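Desk Lamps in Shared Study Rooms: Stability and Desk Space

Project report, Entili group

Background

Our group looked at the desk lamps used in the study rooms at Wilanora Hall. Students had told us that the lamps tip over when the arm is pulled forward, and that the power cords get in the way of notebooks. We wanted to find out how much of this comes from the base and how much from where the lamp is put on the desk.

What we did

We sent a short survey to 697 residents in September and got 425 replies. We also spent an evening in the study room at Arnside House, where the desks are wider, and tried different lamps in 5 positions on the same desk. For each position we wrote down how much clear surface was left for writing.

A base has two jobs. It has to hold the pole steady, and on newer models it also takes up desk space that used to be free. We paid attention to where the cord leaves the base, as this decides which way the lamp can face. A cord that comes out toward the wall is easy to live with - one that comes out toward the chair is not.

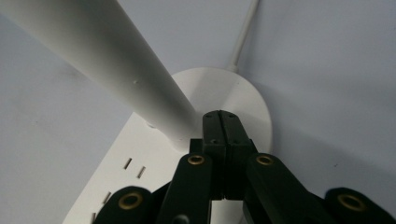 Results

Of the 425 people who replied, 400 said they move their lamp at least once a week. Most of them move it to make room for a laptop. In our own trials the back left corner left the most clear surface for a right-handed writer. Round bases fit badly into corners, and straight edges lined up better with the edge of the desk.

What we would change

We only tested lamps with the arm fully raised. A second round at Kidurlow should include lowered arms and the narrower desks there.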